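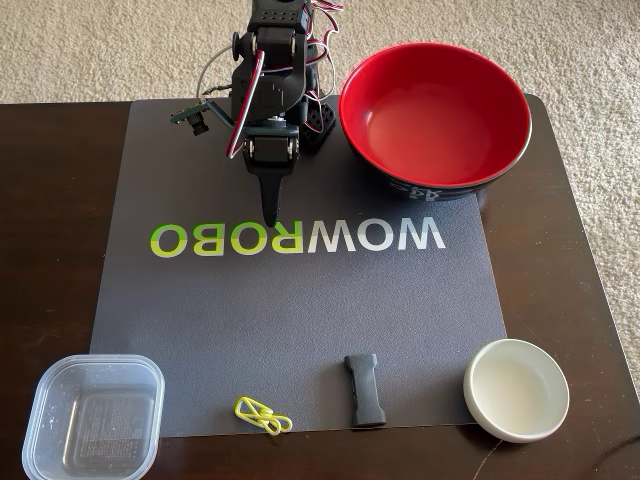

Charcoal mat on a dark brown wooden table, red-and-black bowl at one corner.

Desk and table mats: your questions

Do I really need a mat?
Maybe not. Plenty of tables get by without one, and I doubt a mat adds much to a $2,000 table's life.

Will it protect a glossy finish?
From light scratches, yes. Grit caught underneath is another matter - lift it and wipe every 14 days.

Is the Tondberg worth the extra?
I can't see why. The colour is nicer on the Horport anyway.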